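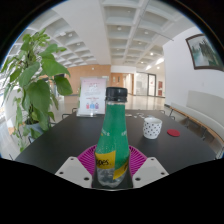

I've kept a notebook of quotations since May of last year, and it now has 811 lines in it. Most come from novels. Four are from my landlord in Plundale.

My rule is that I copy a line only after I've read the whole book. I broke it once, for a Vermeulen paperback I left on the bus to Vukwood. 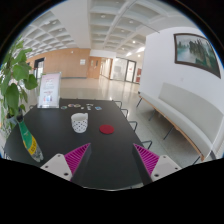
The second notebook is a Sekar, unlined, and my handwriting slopes badly in it. I'm going back to ruled paper. Page numbers go in the margin from now on.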